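Water spots and soap film on a marble vanity top, what's safe?

Posted in Bathrooms, March 2025

We inherited a marble vanity with the house, along with the previous owner's taste in mirrors. I've been wiping it with whatever spray was on sale, and now there are dull patches around the faucet that I can feel with a fingernail. A store guy sold me something called Drusix, which says "all surfaces" on the front and "not for natural stone" on the back in letters sized for ants. What do I use?

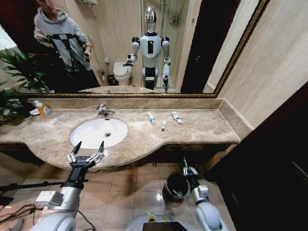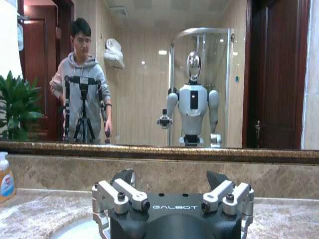 The vanity top and the mirror over it.

Siriporn Nilsuwan
Step away from the Drusix. Marble hates acid, so no vinegar, no lemon, no descaler, whatever your aunt says. Warm water, a drop of plain dish soap, soft cloth, rinse, then dry it. Drying is the part people skip, and then they write to this site.

If the patches are still dull after that, they're probably etched, and no cleaner will fix it. You need marble polishing powder and an evening you weren't fond of. Try it at the back first, by the backsplash. Also put the soap bottle on a little tray. Mine left a ring in January and we've been introduced to guests as a couple ever since.

For the mirror, spray the cloth and keep the glass cleaner off the stone.

Bernadette Nic Aodha
Agree on the acid. I'd add a sealer once it's clean. It won't stop etching but it helps with stains. I paid a man 142 dollars to do mine and then watched him wipe something on and wipe it off again.

Hodoroagă
just get quartz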